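Wedari Manipulation Planning Package – Simulated Household Tasks
Supplied by Platley

The Wedari package supports institutions that must specify and budget for a robot arm before hardware is ordered. Customers receive a set of rendered household rooms, a library of everyday objects and a modeled arm that can be operated in each room. Results may be used to decide on reach, mounting position and gripper type ahead of a purchase.

The standard license covers 24 rooms and 41 task outlines. Tabletop tasks form the largest group and call for the arm to hold or move one item while bowls, plates and other objects remain on the table.

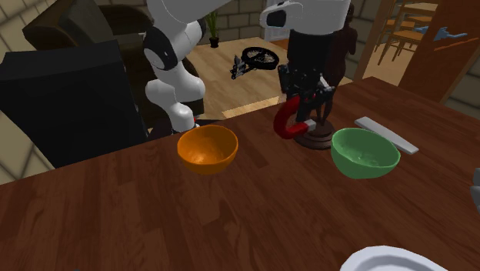
Licenses are issued per site for a term of 31 months. A site may run the package on any number of its own workstations, provided that all are administered by the same department. Transfers between departments require written approval from Platley – normally granted within the same billing period.

Computing requirements

Each workstation must have a dedicated graphics card. Sites that intend to record from several viewpoints at once should plan for additional storage, which is not included in the license fee. Platley will review a proposed configuration free of charge on receipt of a completed site form.

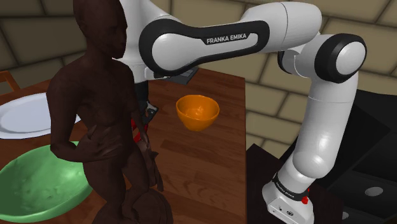

Customers who plan to order a physical arm should budget for it separately. The license fee does not include the arm, its controller, a table mount or safety training. Where the purchase is to be made in the same fiscal year, it is recommended that the site form list the intended arm model, the available floor space and the height of the work surface.

Options

Seppälä room extension: additional kitchens and dining areas, licensed for the same term as the base package.
Bustero object extension: further tableware, tools and small household items.
Second-arm license: permits two arms in one room. Requires version 2 or later.

Ordering

Quotations are prepared on request and remain valid until the end of the following month. Public institutions may ask for staged invoicing. Orders intended for the fall term should reach Platley by August – later orders are accepted, but installation dates cannot be guaranteed.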